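Ulico - Questions people keep asking me

Home / About / FAQ / Contact

I'm Telma, and I run this little local politics blog more or less by myself. The same questions land in my inbox every week, so I've put my answers in one place. Updated 1/18/21.

Are you paid by a candidate or a party?
No. I've had offers (two of them pretty funny), and I turned them down. Readers chip in for hosting, and that covers it.

Where do your stories come from?
Mostly from sitting through council meetings with a big coffee. Some start as reader tips. If I see a claim going around on social media, I call the office involved before I write a word, and if they won't talk to me I say so in the post.

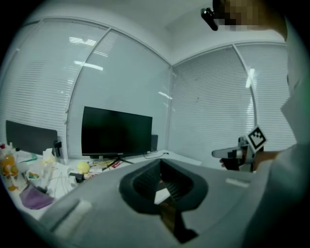
I also read the comments on other people's pages, which is a terrible hobby, but that's how I first heard about the Kurkorlow bridge contract last August.

Did Horacio Toledo really skip the budget vote?
He was absent, yes. His staff told me he was traveling. I still haven't seen the travel record - I've asked for it twice - so please stop sending me that screenshot as proof of anything!

Why did you take down the post on Benjamín Iturra?
I got a date wrong and it changed the whole meaning. I fixed it and put it back up 14 hours later with a note at the top.

How many people read this?
About 4000 a month, more when there's an election on.

Can I write for you?
Sure, send me a pitch of two or three lines. Eduard Čierny started that way and now he does the school board posts. Please keep it about our own town, and tell me up front if you work for anybody you're writing about.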